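The Left Finger

The unit came back from Jurard in a padded mailer with a service slip that said "left slow." Ifigeneia Konstantinidis clamped it by the grip and squeezed the trigger. The right finger moved in at once. The left finger waited, then caught up with a click.

She wrote down the serial number, 109, and the date, Jan 13, 2019. Under "cycles" she put 1000, from the counter in the handle. The Idorard manual called for an inspection at 300. The inspection box on the slip was blank.

"Did anyone open it at 300?" she asked.

Thodoris Theodorakopoulos was at the other bench, stripping cable. "It was in Jayasinghe's kit then."

"That isn't an answer."

"It's the one I got when I asked."

She took the pads off first. Both were blue, and both had worn evenly, so the fault was further down. The bars on the left side moved freely when she worked them by hand with the drive link disconnected. She reconnected the link and felt the drag return near the end of the stroke. She marked the position with a pencil line and took out the inner left pivot.

There was lint under the cap. It had packed into a gray ring and picked up grease from the bearing, and the ring was hard enough to come out in one piece. She set it on a paper towel. The pin behind it had a bright spot on one side.

"Textile work," Thodoris said, leaning over.

"The manual says wipe the joints after textile work."

"The manual says it on page 13. They stop reading at the charging instructions."

She cleaned the bore with a swab and alcohol, waited for it to dry, and measured the pin. It was inside the limit, but only just. The parts drawer held one replacement, from Prisico, in a bag with somebody's initials on it. She fitted it with a thin film of grease, put the cap back, and turned the screw until it stopped and then a quarter turn back. With the screw fully tight the bar would not drop under its own weight. With the quarter turn it dropped cleanly.

She opened the other three joints as well. The outer right had a little dust. The inner right was clean and had been greased with something yellow that she did not recognize. She wiped it out and used the same grease as on the left, and made a note of it.

Zeroing took longer than the repair. The two fingers have to meet at the center line, and the gauge showed the left one arriving early now that nothing was holding it back. Whoever had set it last had set it around the drag. She backed the adjuster off, closed the fingers on the gauge, opened them, and closed them again. She did this until the needle stopped in the same place every time, then put thread sealant on the adjuster and left it under the lamp.

"You could just send it," Thodoris said.

"It closes on a steel gauge. They don't pick up steel gauges."

"What do they pick up?"

"Coats, mostly."

She signed the unit out to herself and took it home in the mailer. Her sister had left for the coast in August and had never come back for her winter things, and most of them were still in the spare bedroom closet. Ifigeneia carried an armful to the bed. A quilted jacket was the worst case she could think of: slick on the outside, soft underneath, with a zipper that would show up any difference between the pads.

She called Thodoris before she started, because the form had a line for a witness.

"Is a phone call a witness?"

"It says witness. It doesn't say present."

"Then tell me when it closes."

She opened the fingers wide and brought them down over the cloth. 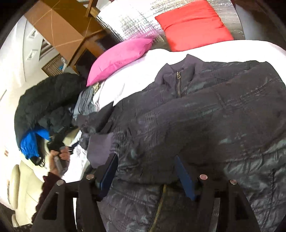 "I'm listening for the click," Thodoris said.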